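Comparing Two Hand-Held Gripper Setups on Soft Cloth

Applies to: Provach finger set, Bimov finger set
Logger: Testa, September build or later
Test time: one afternoon per finger set

Rigid blocks tell you little about how a parallel gripper behaves on clothing. The procedure below compares two finger sets on a single garment, using a pair of hand-held grippers. Run every step with the first set before changing to the second. 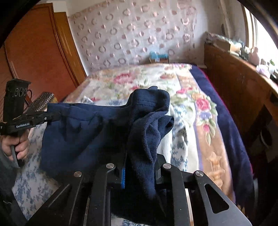
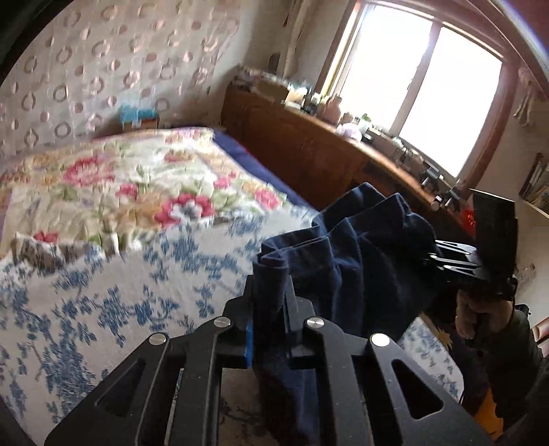
Cloth tests depend mainly on where the fingers close and how much material they take in. Pick a garment with at least one thick area and one thin area, and keep the same garment for the whole comparison. A dark item is harder for the tracking software than a light one, particularly next to black jaws. With the navy cloth used here, the bright blue strip on the inner edge of the left finger stays easy to find against the fabric, and it makes a good reference when you mark the closing point in the recording. A waistband with gathers and stitching is a suitable thick area. A single-layer panel is a suitable thin one.

1. Set up the logger

Connect both grippers and start Testa. Set the recording length to 300 seconds. Check that both channels show a jaw width and that the value drops to zero with the fingers fully closed. If it does not, rezero the channel before going further. The reference file for this procedure is profile 691.

2. Edge grasp

Lay the garment flat. Close one gripper on the waistband and the other on the opposite end. Lift both until the cloth is off the surface and hold for 3 seconds. Do not pull hard enough to stretch the seam.

3. Bunched grasp

Gather the cloth and close one gripper on the bunch. Bring the second gripper in from the side and take a free fold. Release the first. Repeat with the roles reversed.

4. Change fingers

Remove the screws, fit the other set, and rezero both channels. Tighten the screws evenly. A finger that sits at a slight angle will still hold a bunch but will drop a single layer, and the log will not show why.

5. Read the results

Export both runs to Trirkton and line them up on the closing point. Compare jaw width during the hold. A steady value means the grasp held its thickness. A slow decrease usually means cloth is creeping out between the fingers. Mark any run with a drop as failed, even if the cloth was picked up again.

Leave at least 2 mm of travel before the hard stop in all bunched runs. Runs that reach the stop should be repeated with less cloth.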